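Section 6: Setting the Temperature and Loading Your Refrigerator for the First Time

Thank you for choosing a Zundum refrigerator for your kitchen. By now you should have the cabinet standing level and the doors opening and closing the way you like them (if not, please go back to Section 5 and take your time with it). The steps below take you from an empty, unplugged refrigerator to one that is ready for its first week of groceries.

Before you begin

Let the refrigerator stand upright for 6 hours before you plug it in. If it traveled on its side, even for a short drive, leave it overnight. We know it is hard to wait when there are grocery bags on the counter, but the oil in the compressor needs time to settle back where it belongs.

1. Wipe the inside with a soft cloth and warm water mixed with a little baking soda. Dry it well, paying attention to the folds of the door gasket.

2. Plug the cord into a grounded wall outlet. The inside light should come on when you open the door.

CAUTION: Do not use an extension cord or an adapter plug. Do not plug in a microwave or toaster oven on the same outlet.

3. Turn the dial to the middle setting and close the door. You will hear a hum, and perhaps a click or two - both are normal.

4. Leave the refrigerator empty until the next day, then put a thermometer in a glass of water on the center shelf. After several hours it should read between 37 and 40 degrees Fahrenheit. Move the dial one notch at a time if it doesn't, and wait a full day between changes.

5. Load the shelves a little at a time, starting with foods that are already cold. Save the door for drinks and condiments, which don't mind the warmer air that comes in whenever someone goes looking for a snack. 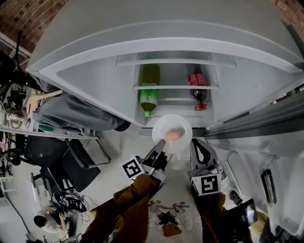 Bottles standing upright on the door shelf.

6. Check that the door closes fully by itself from a half-open position. If it stops short, look for a tall bottle or a pan handle pressing against a shelf.

NOTE: The dial may need a small adjustment in very hot weather. Keep cooked leftovers in shallow covered containers, and leave a little space between them so the cold air can move.

CAUTION: Unplug the refrigerator before cleaning behind it or changing the light bulb.

Related items
Section 5: Leveling the Cabinet and Reversing the Door
Section 7: Cleaning the Gasket and Drain
Replacement Door Shelf, Part 3148
Zivdale Water Filter Guide
Wasach Service Centers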